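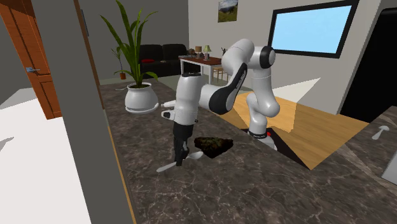

Attachment 1: white arm over brown marble counter

Ticket 3800 — Printer on Sedora floor prints only page 3
Opened by Selorm Yakubu, November 5, 2018

User sent 128 pages to the Entwistle printer and got page 3. Sent it again. Got page 3 again, slightly darker.

Man-lok Kong: Cleared queue, restarted spooler. Test page fine — the test page is one page long.

Update: print range in the Pemov driver was saved as "3-3" by default. Reset to All. Queue now printing everything, including the earlier tries. Closed.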